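Learn › Online World › How Businesses Use Social Media

How Do Shops Get Noticed Online?
June 8, 2025 – by Giuliana Arango

A social media app shows posts in a list called a feed. There are far more posts than any person could read, so a computer program picks which ones to put first. The set of rules it follows is called an algorithm. 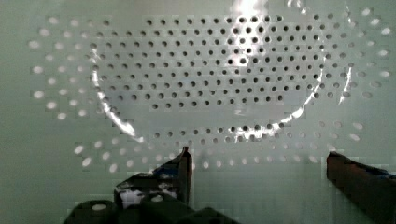
Page last changed: June 8, 2025

The algorithm looks at signals. A signal is a small piece of information, such as how long people look at a post or how often they share it. Strong signals move a post up the feed.

Suppose a soap shop in Flindelstead, named Bedus, has 1000 followers. It posts a short video. The app first shows the video to 60 of them. If 39 watch to the end, the app shows it to more people – including some who do not follow the shop.

The number of people who see a post is called its reach.

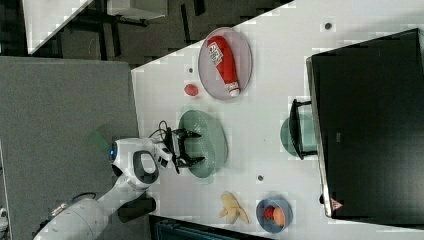
Ondieki wrote to ask whether a shop can just pay for more reach. It can. A paid post is an advertisement, and it should carry a label such as "Ad" or "Sponsored."

Advertisers can often choose who sees a paid post. They may pick a town, an age group or a hobby. If Bedus pays to reach 4000 people near Flindelstead, the app tries to show the ad to people who live there.

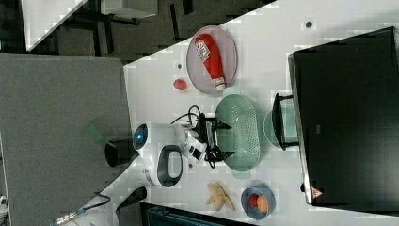 Marketers also plan what each post will be about. A post usually has one main subject, and the words should match it. For a red ketchup bottle lying on a plate, a caption might name the sauce and suggest a meal. A tag is a word with a # in front of it, such as #ketchup. Tags help the app sort posts by topic, and people can search for them.

We use cookies to remember your reading level. Accept | Settings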